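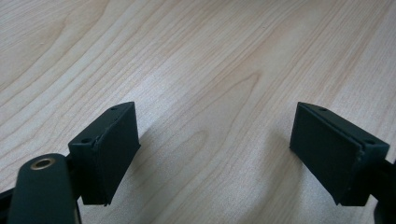

*Figure 3. Fingers fully open over the bare tabletop, pads facing each other.*

## 3. Recording a demonstration with the Rameo hand-held gripper

This section covers recording by hand. For recording by remote control, see Section 4. Complete the charging and pairing steps in Section 2 before you start.

### 3.1 Prepare the table

1. Clear the part of the table you will work on. Leave it bare until step 3.3.
2. Turn on the lights you plan to use for the whole session. Close blinds if direct sun reaches the table.
3. Wipe the camera lens with the dry cloth from the case.
4. Check that both finger pads are clean and seated flat against their backing blocks. A pad that rocks under your thumb must be refitted (Section 7.2).

**Note:** A plain tabletop with visible grain works well for tracking. Glass, mirrors and glossy white surfaces do not. If you have to use one of these, cover it with the printed mat.

### 3.2 Set the open position

Do this at the start of every session and after every pad change.

1. Hold the gripper over the table with the fingers pointing away from you.
2. Release the trigger completely. The fingers spread to their widest setting.
3. Lower the gripper until the pads are just above the surface. Do not rest them on it.
4. Compare the preview in Fomer with Figure 3. Both fingers should be in the lower half of the view, with their upper edges at nearly the same height and clear table between them.
5. Hold still and press **Set Open**. Wait for the short tone.
6. Squeeze the trigger until the pads meet, then press **Set Closed**.
7. Open and close the fingers 3 times. The width bar should reach both ends each time.

Soft shadows next to the pads are normal. If the shadows are hard-edged or darker than the fingers, move the lamp and repeat from step 1.

**Caution:** Keep hair, sleeves and loose cords away from the finger linkage. The joints close with enough force to pinch skin.

### 3.3 Record

1. Place the objects for the task on the table.
2. In Fomer, choose **New Set** and enter a task name. Use letters, numbers and hyphens only. Names longer than 20 characters are shortened on export.
3. Bring the gripper back to the open position and press **Record**. The light on the handle turns red.
4. Wait one second, then carry out the task at an even pace. Move a little slower than you would with your bare hand.
5. Keep your free hand out of the camera view.
6. When the task is done, open the fingers fully, lift clear and press **Record** again.
7. Put the objects back, changing their positions slightly, and repeat.

A simple pick-and-place task usually needs 100 good demonstrations. Tasks with more than one grasp need more. Take breaks; short, hurried motions at the end of a long session are a common cause of rejected recordings.

**Note:** If you drop an object, stop and press **Discard**. Do not pick it up and continue in the same recording unless recovery is part of the task you are teaching.

### 3.4 Check the set

Open the set and sort by **Status**.

| Status | Meaning | What to do |
|---|---|---|
| OK | Ready to export | Nothing |
| Track lost | Camera position could not be followed | Delete and record again |
| Width jump | Finger reading skipped | Repeat 3.2, then record again |
| Error 258 | Storage card full or locked | Replace or unlock the card |

If several recordings in a row show *Track lost*, slow down on turns and check the lens.

**Caution:** Do not remove the card while the handle light is blinking. The current recording will be damaged and cannot be repaired.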